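Home | Features | Food | Travel | Back Issues
Print this page | E-mail this story

I came home from Karaki with 26 little packets of spice and no plan whatsoever. The market there opens at six, and by seven I'd bought cumin from three different stalls (they all smelled different, I swear!) and a bag of dried lime I still can't use up.

My mother kept her spices over the stove for years, and they tasted like dust. Mine get a shelf well away from the heat, and I buy small now, enough for a couple of months. 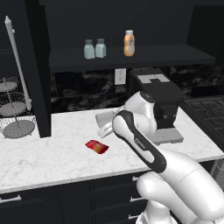
Whole seeds last longest, so I toast them in a dry pan and grind them as I need them. Mutley, my dog, leaves the room when the grinder comes out. The Zandia blend is my favorite, heavy on coriander, and it goes on everything from eggs to popcorn. I'm down to my last spoonful and already looking at flights for July.

Print | E-mail | Next story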